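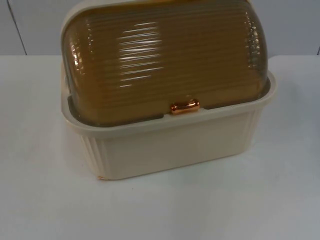 Photo: Lâm Trương / Stoltdale Kitchen Pages

Home | Recipes | Baking | FAQ | Letters | Contact

Keeping Bread: Your Questions, Answered Again
By Lâm Trương
27/04/2020

Everyone I know has started baking, and my inbox has filled up with questions about what to do with the results. I answered most of these once already, on the old site, which sank without much of a ripple. So we go again.

Do I need a bread box?

Need is a strong word. People kept bread in a drawer for generations and lived to complain about it. A box slows down drying, keeps the mice guessing and gives you somewhere to put the heel that no one in the house will admit to not wanting. If you have one, use it. If you have a clean pot with a lid, you have one.

Fridge or no fridge?

No. Starch goes stale fastest at fridge temperature, so you are paying the electric company to ruin your loaf. The one exception is a hot, sticky kitchen where mold shows up before staleness does. Then pick whichever one bothers you less.

How long will a homemade loaf last?

A plain white loaf gives you two good days and a third you'll want to toast. Sourdough goes longer. Rye goes longer still, and the dense seeded kind I make from my aunt's card was fine on day 6, although I'm the only one who checked.

Can I put it away warm?

You can, and then you can write to me about your soft crust. Let it cool all the way through on a rack. For a big round loaf that means a couple of hours, during which you will cut into it anyway.

Plastic or paper bag?

Paper keeps the crust and sacrifices the crumb, plastic the other way around. I use paper the first day and plastic after that. My neighbors in Stuvley swear by a linen bag, and they swear by a lot of things.
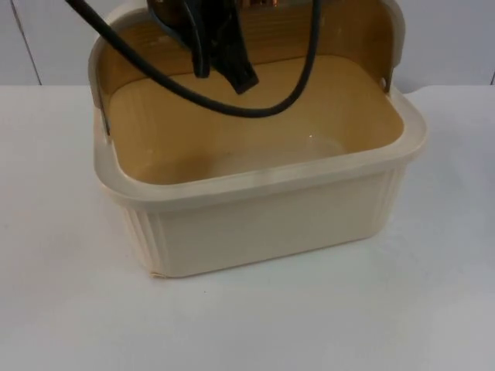 How often should I clean the box?

Once a week, or whenever you can hear it rattle. Tip the crumbs out, wipe it with a cloth and a little white vinegar, and leave it open until it's properly dry. If you've had mold, wash everything with hot soapy water first (check that the plastic can take it) and throw out whatever bread was sharing the space. Yes, the good half too. I know.

Can different breads live together?

Rolls and sliced bread get along. Anything with onion or garlic should live alone. I once stored a garlic loaf next to a raisin one and ate the raisin one out of stubbornness.

What about freezing?

Best thing you can do. Slice it first, wrap it tight, squeeze out the air. Slices go straight into the toaster. I try to finish mine within two months, a rule I have broken in every freezer I've owned. For a whole loaf, thaw it in its wrapping and then give it a few minutes in a hot oven.

My loaf is a brick. Is it over?

Run the crust quickly under the tap and put it in a 350-degree oven for ten minutes or so. You'll get one decent meal out of it. After that it's crumbs, or French toast, or a doorstop.

Will you ever answer the question about the Grendent starter?

In May. I've had around 80 emails about it and I'd like to read them before I have opinions.

Related
Flour Shortages and What to Do With Semolina
Thái Iced Tea, Two Ways
Why Your Crust Is Pale
The Grendent Starter: Readers Write In (coming soon)
Letters: The Great Butter Dish Argument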